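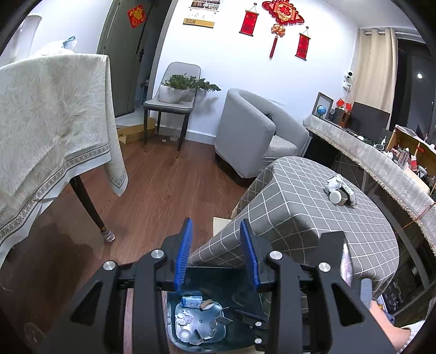

What does the planning job cover?
Grasp planning for small litter going into household bins, plus the replay tool we use to check each plan against recorded footage.

Posted 4 December 2018 by Clelen hiring desk

Software developer, perception and planning. Varnport office, 2 positions, full time. Start as soon as you can.

The work: Juška, our planner. C++ and Python. Takes finger pose and a rough object list, spits out grasp candidates. Slow on foil and tissue, anything crumpled realy. You'd own that. Also the labelling tool (Flendness), which needs a proper undo and a faster timeline.

Want: 5 years writing code other people had to maintain. Camera calibration, some filtering, comfortable reading someone else's maths. ROS handy.
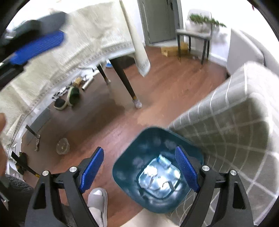
Do I need a robotics degree?
Any background is fine if you can show us code you wrote and talk through it.

Send a resumé and one code sample, 30 lines is plenty, to the hiring desk. Quote ref 711. Closes end of December. Interviews by phone first, then a afternoon in the office.

We use cookies to remember your settings. Accept / Manage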